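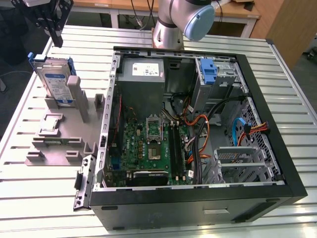
One reader wrote in after my last post to say that a tower this old should go straight to recycling, and that I'd spend more on it than it was worth. I've had a few messages like that since January, so I'll go through what I'm doing and what it costs.

The computer came out of an office clearance in Predby. I got it for 3 dollars because it had no processor, no memory and no hard drive. What it did have was a case, a board, a power supply and a graphics card, and those were what I wanted. It's going to be a machine for scanning my parents' slides. There are almost 4,000 of them in shoeboxes, and I don't want that job tying up my regular computer for months.

I work with the case on its side and the panel off. You get more light in there and you aren't reaching around things. My table is slatted metal, so small screws go straight through onto the floor. I keep a baking tray next to me now and every screw goes in it.

The first job is the socket. With the bracket up and no chip in it, the contacts are exposed, and I don't touch them or blow on them. I keep the canned air for the vent grille and the drive cages and stay well away from the middle of the board.

Next is the memory. Two sticks, used, from Jellwood, who sort theirs by speed and will swap one if it doesn't work. Latches open, line up the notch, press both ends.

The wiring is what takes me longest. Whoever built this one let the cables go where they liked, and I'm going to tie the thick black ones back before the drive goes in. The blue data cable looks fine to me and I'll reuse it.

I'm still waiting on the processor. The one I ordered from Rostitz was out of stock, so I've asked for a refund and put in for a slower one. Thermal paste I already have.

Total so far is 63 dollars less than I'd planned, mostly because I'm keeping the power supply. If it fails I'll replace it then.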